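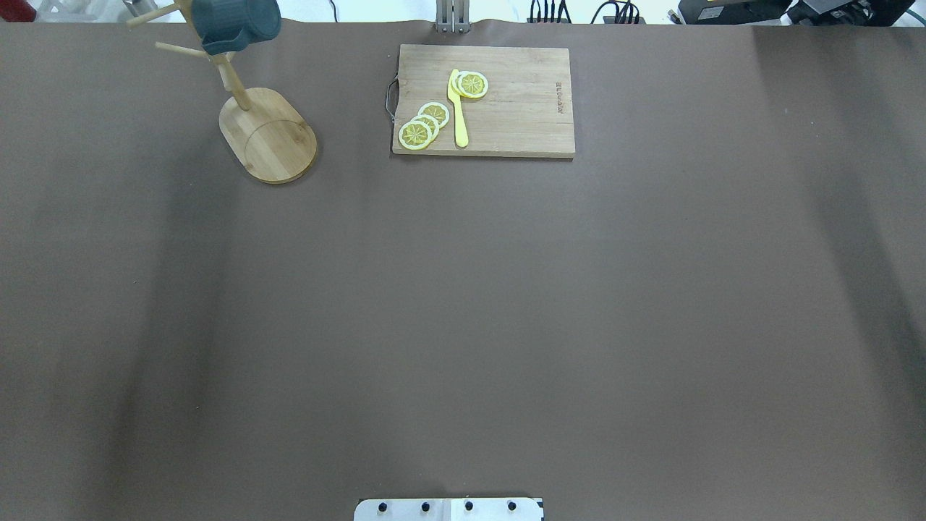
Home | Products | Support | Contact

Plevlow Bookings
2 min read

We started building Plevlow 11 years ago for one hair salon that was tired of its paper diary, and we've been adding to it (and happily fussing over it!) ever since. Your customers pick a time on your own website, the calendar updates itself, and a reminder goes out the evening before. It handles up to 20 staff calendars, and you can try the whole thing free for seven days. Stuck on the setup? Write to Benedito Holanda on our help desk and he'll gladly walk you through it.

Related products
Clusalari Invoices
Tekleab Forms
Undildale Hosting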